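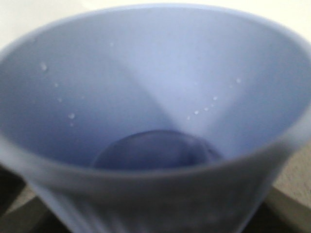 Visiting the priory ruins at Urnen - access and what is left

dhowells
Has anyone been to the priory at Urnen recently? I'm planning a walk there in September with my sister and the only write-up I can find is the old county one. It says the east range stands to full height and that you can get into the chapter house. Is that still the case?

Dwynwen

marras_o
The east range stands to full height at the north end only. The rest is at about waist level. You can walk into the chapter house but the stair beside it has a locked gate across it. Parking is at the mill, four spaces, and then a footpath along the river. The path was muddy in spring and I would wear boots.

The write-up you mention is also wrong about the order. It calls the place Cistercian. It was Augustinian from the start.

AureliaG
I don't think it's as settled as that. The foundation charter is lost and what we have is a later copy made at Sarimside. The copy says "canons" in one place and "monks" in another. Huang's survey of the valley houses goes through both readings and leaves it open.

marras_o
Huang leaves it open because he only worked from the copy. The plan of the building answers it. The nave has one aisle, on the north side, and there is no sign of a lay brothers' range. I paced out the west side myself.

AureliaG
The west side was built over by the farm. Most of the stone went into the barn and the yard wall. Not finding a range there by pacing doesn't tell you much.

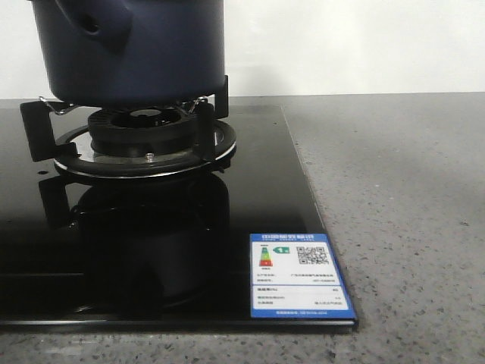
I'm not saying it was Cistercian either. I'd lean toward canons if I had to pick. But people copy these posts into their guides and then it becomes a fact. The sign at the mill already says Augustinian with no source given.

egger_w
I helped on the small dig at the farm end. We opened four trenches and only one of them reached medieval levels. It had a drain and part of a cobbled surface. That could be a range, or a yard, or nearly anything. The report was deposited with the library in Plistska and you can ask for it at the desk. It is 97 pages long, mostly pottery.

marras_o
Fair enough, I hadn't seen the report. Does it say which way the drain ran?

egger_w
East to west, falling toward the river. It's stone lined and well made. The director thought it served a kitchen. I thought it was too far from the refectory for that, and we never agreed on it.

chengen_lai
Going back to the original question. I was there last month and the chapter house is open, but there is netting over the doorway arch and you have to duck. The carved heads on the south wall are still there, although the one nearest the door has lost its nose since the photos in the old guide. The grass had been cut inside the church and not in the cloister.

Is the floor tile in the slype original? It looked too clean to me.

egger_w
The tiles are replacements. The originals were lifted after the flood and are in the museum store at Plistska. The repair appeal raised 4000 and most of that went on the tiles and the new gate.

AureliaG
The gate is ugly but at least the stair is safe now. Before that people were climbing up to the dormitory level and sitting on the wall top.

dhowells
Thank you all, this is very helpful. Is there a way to do it as a loop from the mill? My sister would prefer not to come back the same way.

marras_o
Yes. Go out by the river, then take the lane behind the barn up to the chapel and follow the ridge back down. Allow up to three hours with time at the ruins. There's a stile at the top that is in poor shape - use the field gate next to it and shut it after you.

chengen_lai
The field gate was tied with rope when I went. It does come undone.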